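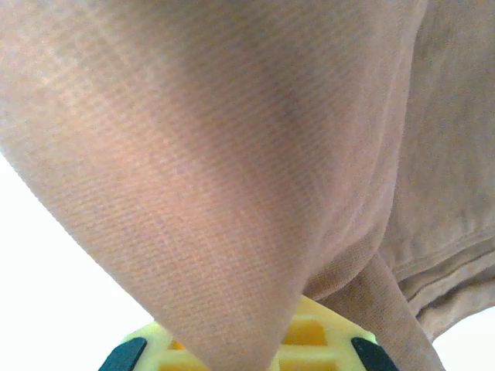
Step 4. Teaching the grasp on sheer fabric

If you came through steps 1 to 3 with rigid parts, you have probably started to enjoy yourself. Cloth will fix that.

Before you record anything, open the wrist view full screen on the Muter console and leave it there. With thin woven fabric the overhead view shows you a beige rumor. Up close you can see the weave, the folds and, if you're lucky, a hem.

1. Set the leader arm to slow. Taven ships with the speed scale at 105, a number chosen by someone who has never picked up a curtain. Use 30.

2. Come down over the fold with the gripper open. Stop when the cloth rests on the yellow lattice between the two pads. It will blot out most of your view, and you will want to back off for a better look. Don't. The policy has to learn from this view too.

3. Find a landmark. A stitched hem is best, a crease will do. Say it to yourself before you close — "hem on the right" — and if you can't name one, back out and come in again.

4. Close until the cloth stops sliding, then wait 2 seconds. Beginners snap shut and lift in one motion, and the robot will copy that faithfully, along with every other bad habit you own.

5. Lift straight up, a hand's width. If two layers come along and you wanted one, keep the recording and tag it "double". Bohdana Hrytsenko deleted all of hers in July and then spent a week making new mistakes on purpose.

6. Lay the fabric down, open fully, return home. End the episode only once the arm is still.

How many episodes?

Our Rostia set has 263, and the last batch is visibly better than the first, mostly in how little the operator fidgets. Shuffle the cloth between takes. Smoothing it nicely each time teaches the arm to expect a butler.

Bright backgrounds

A white table can wash out completely in the wrist view. Lower the exposure in Song before the session, and lock it. Auto exposure halfway through a grasp makes for a very exciting plot and a useless episode.

Last edited 1 August 2024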